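Loner (novel series)

Loner is a series of crime novels by Karla Barajas, published by Furholm in paperback and later in a single-volume edition. The books follow Desta Birhane, a former insurance adjuster who takes short jobs in the harbor town of Brondgate and keeps running into dead bodies. The series is usually shelved with cozy mysteries, though the label fits the early books better than the late ones. It has been credited by its publisher with reviving the small-town whodunit, a claim for which there is little evidence beyond the publisher's own catalog copy.

Background

Barajas has given at least two accounts of how the series began. In an afterword to the first book she wrote that she drafted it in 40 nights while working at a ferry office. In a later talk at a library in Brondgate's real-life model, which she has never named, she said the draft took most of a year and that an early version had no murder in it at all. The two stories are hard to square, and the afterword was dropped from later printings without comment.

The name Desta Birhane is said on the jacket to belong to "a friend of the family." The translator Přemysl Holub, who put the first four books into Czech, has written that he was told it came from a list.

Plot and structure

Each novel opens with Birhane arriving at a new workplace, among them a cannery, a driving school and a auction house. A death follows by the third chapter. The police, in the person of Sergeant Gebru, settle on the wrong suspect, and Birhane finds the right one by reading paperwork: receipts, shift logs, claim forms. The method is the most distinctive thing about the books. It is also their main weakness, as the deciding document is often kept from the reader until the chapter in which it is explained.

Fans have defended this on the grounds that the clues are present in other forms. That holds for The Tide Ledger and for most of Second Signature. It is much harder to maintain for Cold Storage, where the killer's motive depends on a will first mentioned 13 pages from the end. 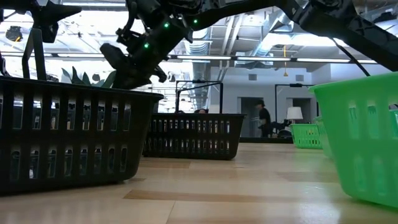
Gebru begins the series as a comic figure and by the fifth book has become its second lead. Barajas has described the change as planned. The early books give no sign of it, and in the second his first name is spelled two different ways.

Setting

Brondgate is described as a town with one bridge, a closed railroad station and a winter that starts in October. The geography is not consistent. The lighthouse stands north of the harbor in the first three books and south of it afterward. A map printed in the single-volume edition leaves the lighthouse out.

Much has been made of the "real Brondgate." Walking tours have been offered in more than one coastal town, each presented as the original. None of them has produced a statement from the author, and the street names they point to are common ones.

Publication

The first book sold slowly. According to Furholm, sales picked up after a radio reading in December, with the print run going from a few thousand copies to 96,000 over the life of the series. The larger figure appears only in press material and seems to include copies given away with a magazine — the wording changes from one release to the next.

The fourth book was held back for most of a year. The publisher blamed a printing problem. Barajas, asked at a book fair, said she had rewritten the ending twice.

Reception

Early notices were kind and short. Reviewers liked the workplace settings and the dry narration, and several compared Birhane to older amateur detectives without saying which ones. The critic Nuanchan Wiriya wrote the most detailed assessment, in which she praised the dialogue and argued that the puzzles "close like a door that was never open." Her essay is often quoted on fan sites with the second half of that sentence removed.

Later books drew more mixed responses. Cold Storage was called the best of the series by some readers and unfair by others, with both camps pointing to the same final chapter. A readers' poll that placed it first drew 40 votes, and is still cited on the back cover.

Adaptations

A television version has been announced more than once. Ayantu Ayele was named as screenwriter in the first announcement and was absent from the second. No cast has been confirmed and no footage has been shown. An audio edition of the first book was released and remains in print — its narrator pronounces Brondgate two ways, sometimes in the same chapter.

Novels in the series

The Tide Ledger
Second Signature
A Clerk Abroad
The Long Receipt
Cold Storage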